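Two Hands, No Robot: a month with the Vass paired gripper kit

The kit comes in a grey case that is heavier than it looks. Inside are two hand-held grippers, two cameras, a charging dock, a bag of spare finger pads and a thick printed manual. There is no robot in the box, and Vass does not sell one. What it sells is a way of recording a person doing a job by hand, so that a robot can be trained on the recording later.

Vass is based in Wuvbridge and has been supplying hand-held grippers singly for a while. The paired kit is newer. It went on offer in June and can be bought outright or hired by the month, and hire includes the processing software. We took the hire version and had it for 33 days.

The idea will be familiar to anyone who has followed the field. A full teleoperation rig, with a robot arm copying the movements of an operator, is expensive and has to stay where it is bolted down. A gripper on a handle can go anywhere a person can go. The camera sits on the tool and sees what the fingers see. The software works out where the tool was at each moment and how far the jaws were open, and writes it all to a file that can be used for training.

With one gripper, this works well for picking things up and putting them down. With two, you can record jobs that need both hands, such as holding a bag open and filling it. The difficulty is getting both tools to agree on where they are and what time it is. Most of our testing was aimed at that.

Setting up

The manual says to allow an hour for the first session. Ours took most of an afternoon. The cameras need to be paired to the dock before they are paired to each other, and if you do it the other way round, the second one drops off the list without a message. The printed instructions have the steps in the right order but put the warning on the following page.

After that it was much quicker. By the second week we could go from a closed case to a first recording in 13 minutes, and most of that was the calibration walk, in which you carry each gripper slowly round the work area so the software can build its map. Plain rooms are a nuisance here. A bare white table gave us poor tracking, and a busy tablecloth fixed it straight away. Vass recommends a patterned surface in its notes, and we would put that in larger type.

In use

We started with fruit. It is an unglamorous choice, but fruit covers a lot of ground. Apples and oranges are round and will roll if nudged. Bananas are long, bent and easy to mark. The basic job was to move pieces between the table and a tray, with either hand free to take whatever was nearest.

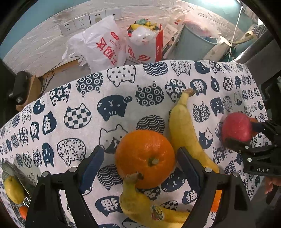
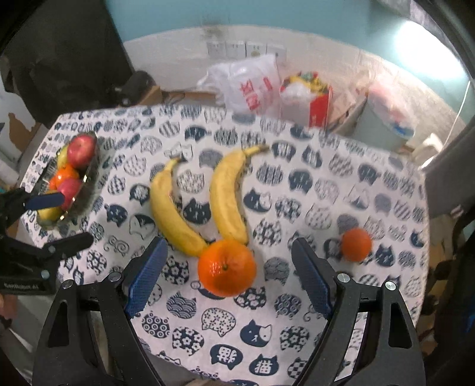

Fruit handling with the paired grippers, as recorded by the cameras on the tools.

The jaws are black, with blue textured pads on the inner faces. The pads are the best part of the kit. They are soft enough to give a little against a curved surface, and they held a smooth apple at an angle without our having to squeeze hard. Large oranges are near the limit of what the jaws will open to. You have to line them up squarely, and a careless approach pushes the fruit away.

Bananas were harder, particularly when two lay close together. The pads are broad and tended to catch the neighbour. We got better at it by coming in near the stem, but a person's recorded habits become the robot's habits, so it is worth deciding on a method before you start. We threw out our first two sessions for this reason.

The trigger is light, and the return spring is well judged. The weight is less pleasant. Each tool is manageable by itself, but after half an hour with one in each hand the forearms complain, and the wrist has to bend a good deal to get the camera pointing where it should. We settled on twenty minutes on and ten off. Anyone planning long days of recording should budget for a second operator.

The camera view is very wide. That helps tracking, and it means each camera usually catches the other gripper at work, which is useful when checking a two-handed recording by eye. It also takes in a large part of the room. Bags, bins, boxes and sockets all end up in the footage, and so will a computer screen if you leave one on. Vass offers a masking tool in the software, but it works on fixed areas of the image and is not much help with a camera that moves.

Processing

We made 103 recordings that we considered good enough to submit. The software accepted most of them and rejected the rest, usually over a loss of tracking on one side. The report tells you which gripper was at fault and at what second, and that made it easy to see what we had done. Nearly always a hand had passed in front of the lens, or one tool had been held too close to the table.

Timing between the two sides was good. We checked it by tapping the fingers together at the start and end of each recording and comparing the two videos, and never saw a gap that would matter for work at this speed. Long recordings were slower to process than we expected. One of 41 minutes was still running when we came back from lunch.

Files come out in the common formats. We passed a set to a workshop in Jastedstead that trains small arms for packing work, and they loaded it without asking us for anything. We are not reporting on how well their robot did with it, as that depends on a lot more than the kit.

The competition

The obvious alternative is the Desberg twin set. It is cheaper and lighter, and the handles are more comfortable. Its fingers are hard plastic with a thin rubber face, and in our hands they slipped more often on smooth fruit. Desberg also leaves the processing to the buyer. A lab with its own software people may prefer that. A small firm probably won't.

Support

We wrote to Vass three times, once about the pairing fault and twice about rejected files. Replies came the same day on two occasions and the next morning on the third, and they were written by somebody who had looked at the files. Replacement pads are sold in packs of four. Ours showed some wear along the ridges at the end of the hire but were still gripping properly.

Verdict

The paired kit does what Vass says it does. The pads and the timing are very good, the software is dependable if a little slow, and the weight is a real drawback over a full day. For a one-off project we would hire. Buying makes sense for a team that expects to record new tasks throughout the year and has enough people to share the work.

The kit is available from Vass directly, with a refundable deposit on all hires. Spare batteries are extra, and we would order a pair.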